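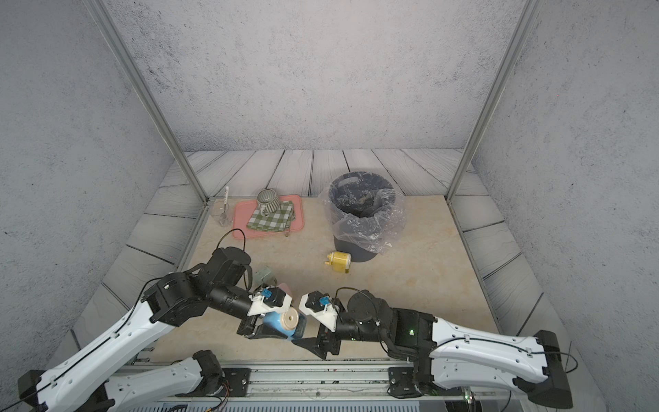

Protokoll der Vorstandssitzung des Musikvereins Grastitz

Datum: 14.05.2026
Ort: Vereinsheim, kleiner Saal
Anwesend: fünf stimmberechtigte Mitglieder, Beschlussfähigkeit gegeben

TOP 1 Genehmigung des letzten Protokolls
Das Protokoll wird ohne Änderungen genehmigt.

TOP 2 Remix-Abend im September
Die Reihe »Yook« wird fortgesetzt. Vorgesehen sind drei Sets zu je 60 Minuten. Das Duo Bunus hat zugesagt und bringt eigene Plattenspieler mit. Das Mischpult stellt der Verein. Die Lautstärkeauflagen der Gemeinde gelten unverändert.

TOP 3 Finanzen
Für den Abend wird ein Rahmen von etwa 3000 Euro bewilligt. Die Firma Sarnasport beteiligt sich an den Kosten der Bühne. Die Rechnung für die Reparatur der Endstufe in Höhe von 589 Euro wird zur Zahlung freigegeben.
Abstimmung: 4 Ja, 0 Nein, 1 Enthaltung

TOP 4 Rechte an Bearbeitungen
Mitschnitte mit fremden Gesangsspuren werden bis zur Klärung der Rechte nicht auf der Vereinsseite veröffentlicht. Die Schriftführung holt eine schriftliche Auskunft ein.

TOP 5 Verschiedenes
Der Proberaumschlüssel ist nach jeder Nutzung im Büro abzugeben. Der Antrag auf ein zweites Paar Monitorlautsprecher wird vertagt.

Ende der Sitzung: 21:10 Uhr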